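Tradau Dining Table, Gloss Top: Review
4 min read

The Tradau is a fixed-top dining table with rounded corners and a high-gloss surface in pale gray-white. It ships in two cartons with a combined weight of 98 pounds. Assembly took 122 minutes with the supplied hex key. The leg bolts seat in metal inserts and needed no shimming on a level floor.

Gloss was checked under ordinary room lighting with the top wiped clean.
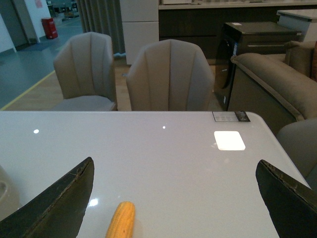

Finish quality is the main reason to consider this table at its price. The coating is even, with no orange peel or dust nibs at arm's length. It is also highly reflective. Overhead light comes back as a bright, rounded patch to the right of center, and smaller fixtures register as white dots. Readers who work at the dining table should expect glare on paper and should test the position before committing to it. The printed product label near the back edge can be removed with a plastic scraper.

Channel-backed chairs in a taupe-gray fabric pair well with the top. Darker upholstery shows a stronger contrast and makes the surface look whiter.

Scratch resistance is average. A dry paper towel left fine hairlines after repeated passes, so microfiber is recommended. Coffee left overnight wiped off with no stain. Edge banding at the corners is tight.

List price is $984. The similar Astarside costs more and has a matte top that hides wear better.

Rating: 7.5/10

Shares: over 2000
Comments: 122

Related
Astarside Matte Dining Table: Review
Ocampo Side Cabinet: Drawer Hardware Compared
Prorkent Fabric Sofa After One Winter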